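Kasten House, ground floor - monthly fire and access check, March
Reference 3886

1. Exit route, rear. Clear to full width. Door opens on one push. OK.
2. Extinguishers. 2 in place, pins and seals intact. Service label on the Handa unit is hard to read - replace label.
3. Emergency lighting. All fittings lit on test except the one by the stairs. Reported to Halilović Electrical.
4. Meeting room furniture. Table stable, chair sound, gap to wall 875 mm. OK.
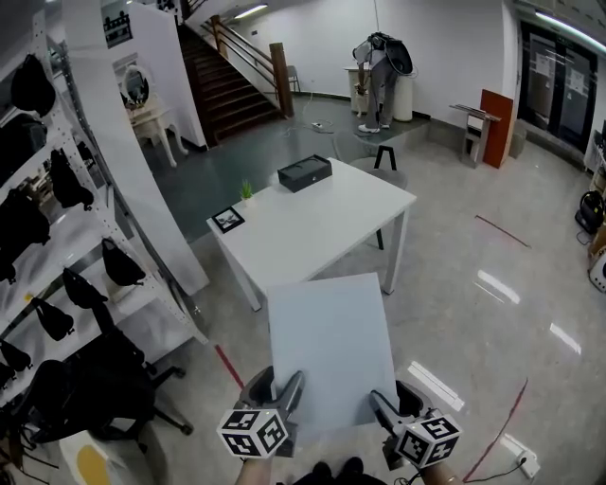 Item 4: white table, with plant and black box on top.

5. Sockets and leads. No scorching or loose plates. One extension lead in the kitchen has a split sleeve. Taken out of use.
6. Fire door, corridor. Closer slow, door stops short of the latch. Adjust before next check.
7. Surfaces. No sharp edges or lifting trim found.

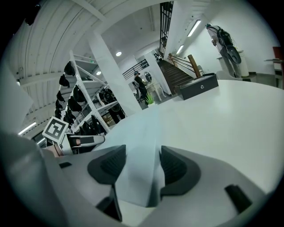 Item 7: tabletop, black case towards one side.

8. First aid box. Plasters low, eyewash in date. Order from Plasitz, stock code 185.

Result: pass with actions on 2, 3, 5, 6 and 8.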